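Varnish gone cloudy over a portrait in oil, can I treat it myself?
Painting Care > Oils > Surface problems

Hundby
Posted December 21, 2020

I have a half-length portrait in oil on linen, finished in April. The sitter wears a dark coat against a brown ground. I applied a dammar varnish by brush in one coat. The lower third has since turned milky, mostly over the coat. The face is clear. The painting hangs on an outside wall.
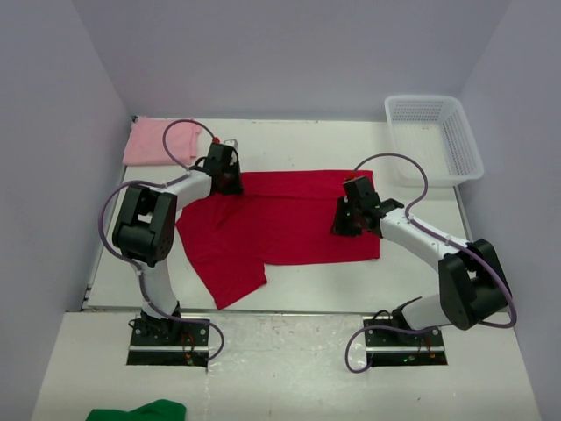
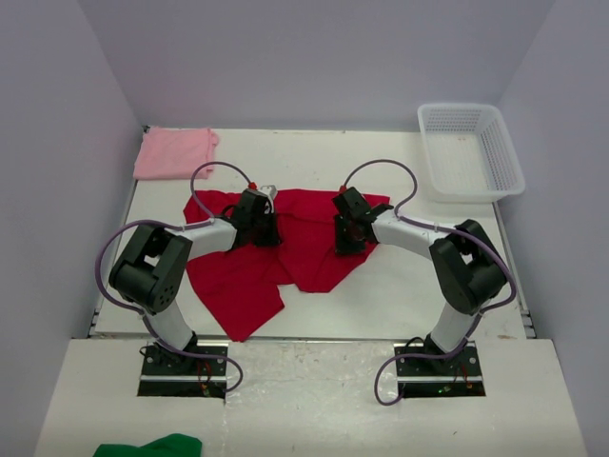
Red garment on the white tabletop, both views

Is the haze in the varnish or in the paint? And can it be removed without stripping the whole surface? The canvas is not lined and there is no glass.

Tsoukalas

Most likely bloom, a haze in or on the varnish caused by moisture. An outside wall is a common source, and dark passages show it more than light ones.

Move the picture to an inside wall first and leave it for 2 weeks. Then wipe a small patch near the bottom edge with a dry, soft cotton cloth, no pressure. If the patch clears, the bloom is on the surface and the rest can be done the same way. If it stays gray, the moisture is in the film or the paint below has sunk.

Do not use water, bread, potato or spit. Do not put a second coat over the haze, as it will be sealed in.

Your other problem is timing. A full dammar coat is normally left until the paint is dry right through, and thick darks can take a year or more. If you varnished soon after finishing, the resin may have bonded with the upper paint layer. In that case solvent will take color with it. Stop and ask a conservator.

Dostisik

had this on a seascape, rubbed it with turps on a rag and it came up fine. took a bit of the sky off but you can't tell from the sofa

Hutik

Please don't follow the turpentine advice on a painting this young.

One addition to the first reply. Check the back of the canvas. If the linen feels damp or the stretcher has stains along the lower bar, fix the wall before touching the front. Small cork pads on the bottom corners of the frame will let air move behind it. Mine is kept up to 8 mm off the plaster.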